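Folding a jumper

Folding a jumper is the usual way of putting knitwear away, and I'd say the only decent one, as a hanger pulls the shoulders into points. I do mine on the bed because it's the biggest flat thing I own! You lay the jumper out, bring one sleeve across the front, then the other, and turn the hem up towards the neck. 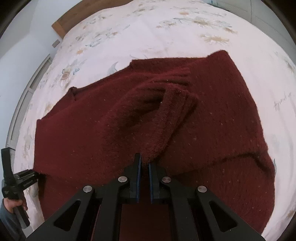 Thick wool is the awkward sort. A sleeve makes a fat roll across the body, so I press it down with my palm before going on – otherwise the whole thing springs open again in the drawer. Pilling (the little bobbles) comes from rubbing, and a knitwear comb gets most of it off. Lint shows up worst on dark reds and navy, I find.

Storage
I keep 6 in a drawer, heaviest at the bottom, and they come out for a wash and an airing in March.

See also: Cardigan; Duvet cover; Wool

Last edited February 2024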